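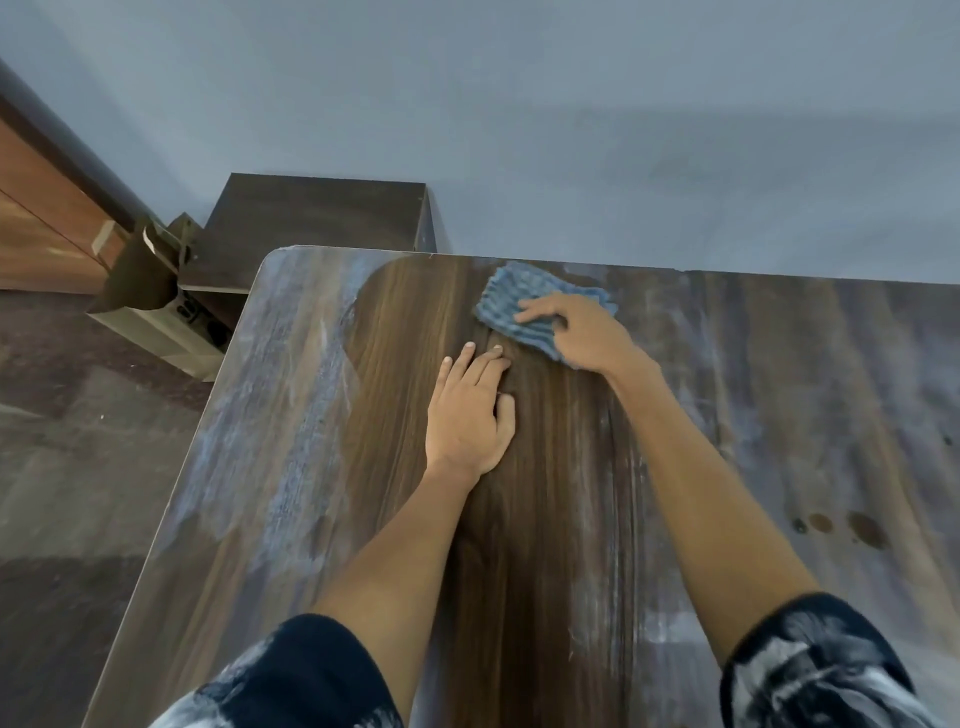 White haze on dining table, won't come off

stollerfan83
Mar 2, 2024
Table is a dark brown wood grain from Lekton, had it since June. Every time I clean it I get a whitish film with streaks running along the grain. I use Menlow spray and a blue cloth. If I go over one strip long enough it comes up dark and shiny, but then the parts next to it look worse. What am I doing wrong?

pinehollow771
Too much spray. I had the same thing on a desk. Plain warm water, wring the cloth out hard, then go over it with a dry one.

gravel_road
Disagree, I don't think it's the spray. That's wax or polish left over from before and you're only moving it. Put 2 drops of dish soap in a bowl of water. Water alone won't touch wax.

stollerfan83
Never waxed it. We do get coffee drips though and I usually spray right over them.
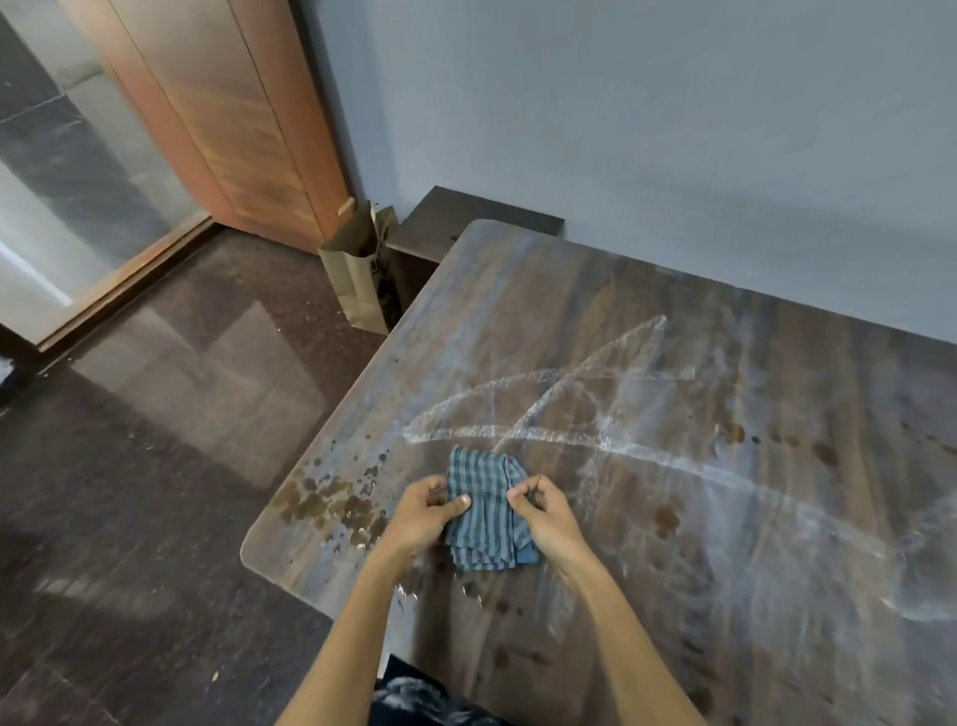
I fold the cloth over when one side gets full, but by then it's pretty well soaked and I'm still wiping in big curves. Should I be going straight with the grain?

pinehollow771
Yes, with the grain, and blot the drips first. You need 4 cloths for a table that size – 2 damp, 2 dry.

gravel_road
Four is overkill. One clean one and rinse it. Direction doesn't matter much either if the soap is gone.

odalaigh_fan
I have the Ó Dálaigh table in a dark finish and it shows everything. Direction matters on mine.

stollerfan83
OK, going to try less spray first and then the soap.
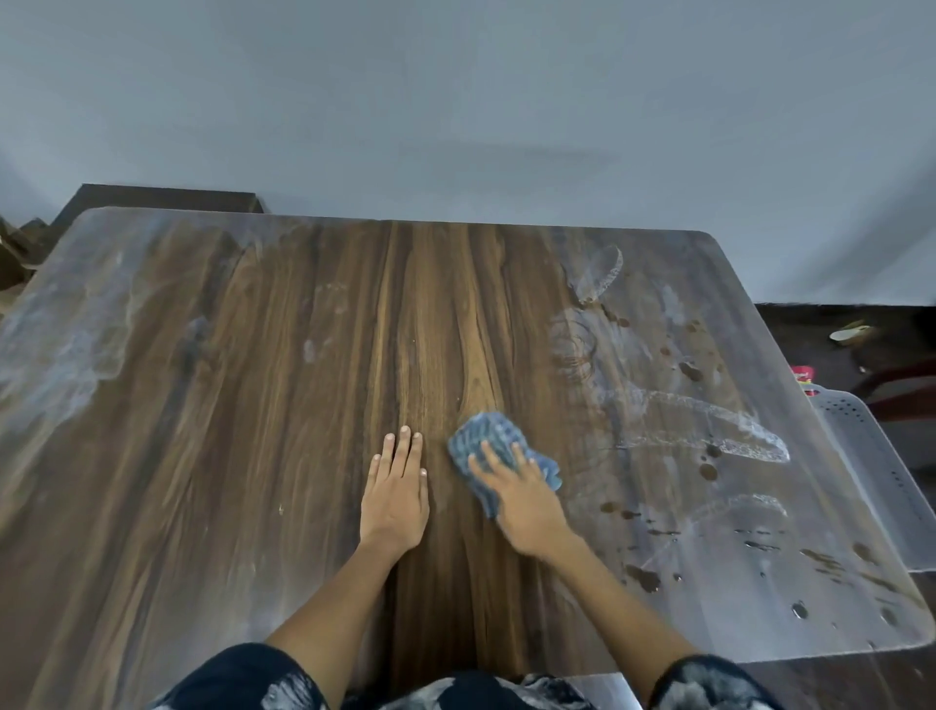

Middle strip is clear, both sides still hazy

pinehollow771
Dry cloth on the sides next. And change that one.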